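Stuslow Castle opens its wall walk

Great news for anyone who loves old stones and a stiff climb! The north wall walk at Stuslow Castle opens to visitors in February, the first time people will be able to get up there since repairs started. It runs for 173 feet along the cliff side, between the gatehouse and the Geris Tower, and the view over the Trornton valley is a real treat.

Masons reset more than 600 blocks in fresh lime mortar and uncovered a bricked-up arrow slit along the way (it's lovely, so do stop and look). 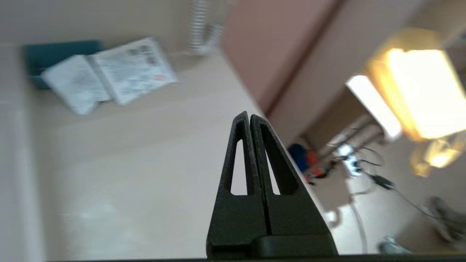 Getting up there

The climb is 40 steps, steep and narrow near the top, with a new handrail on the inner side. Groups of up to 20 go up at a time, starting at 10 a.m. Entry to the walk is included with the regular castle ticket. Parking is in the lower field, next to the old moat.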